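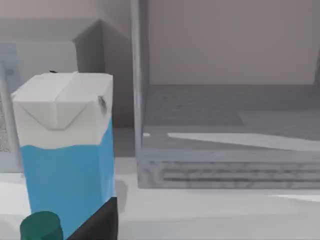 Robot Manipulation, Unit 6: The Carton That Kept Slipping
Handout to go with the February session
Prepared by Fionnuala Lynch, with notes from Tadhg Lenihan

Welcome back, everybody. Last time we spent most of the session on planning a reach, and I promised that this week we would get to the part where the reach goes fine and the job still fails. I have a soft spot for this one, having lost a good many evenings to it, so please forgive me if I take the long way through.

The task
In the Linddale kitchen, our simulated countertop, the arm is asked to close on a milk carton, lift it clear of the counter, and hold it there while the checker reads its height. The grasp planner is Zolis, the same one you used in Unit 4. You all have the task file already, and I would ask you not to edit the masses in it until you have read to the end of these notes.

What went wrong
We ran 100 trials with the settings as they came. In 51 of them the carton left the counter and then slid out of the fingers before the checker had finished. Now, the thing that fooled us for far too long was that the log said "grasp closed" every single time. Rutilio Nava, who wrote the logging, will happily tell you that the message was doing what it was told: it fires when the fingers stop moving. Fingers stop moving when they have a good hold of something, and they also stop when one of them has caught a corner and jammed. The log can't tell those two apart, and for a while neither could we.

Where we looked first (and shouldn't have)
We blamed friction. Everybody blames friction! Tomás Prata raised it in small steps until the carton behaved as if it had been glued, and the failures went down a little, which only encouraged us. Please don't do this in your own work. A friction value that high hides the fault in this task and brings it back in the next one, usually with a bottle.

What it was
The solver was being given 20 iterations per step, and with a tall box held near the top that wasn't enough to settle the contacts. The fingertip sank a tiny way into the carton wall, the solver pushed it back out too hard, and the carton crept downward with every push. Malachy Ó Riain found it by plotting contact force against time, where it shows up as a sawtooth you could cut bread with. The grip force looked perfectly healthy as an average, and we had only ever been looking at the average.

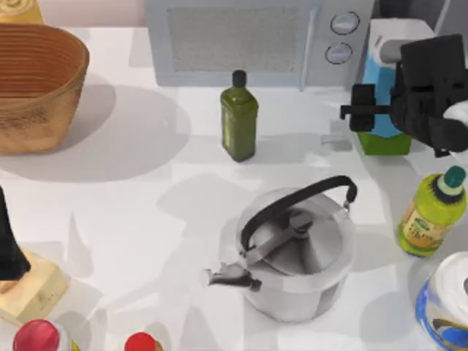
Should the log message be trusted once the solver has been fixed?
Only as a sign that the fingers have stopped. To call it a grasp, you also need contact on both fingers and an object that keeps its position relative to the gripper while the arm lifts.

What we changed
Friction went back to where it started. We raised the iteration count, shortened the time step, and had the planner aim lower on the carton, nearer its middle. We also wrote a slip check, which stops the lift if the carton moves against the fingers. That last one matters more than it may seem, for on a real arm a slow slip can turn into a dropped load with somebody's hand underneath it.

For next time
Open the Foley log in the course folder (4000 lines, but you only need the contact columns) and plot the force on each finger separately. Mark the place where you think the slip begins, and write a short paragraph on why you chose it. Work in pairs if you like - Tadhg will be in the Plollerach lab until 6 p.m. and is very patient with plotting questions.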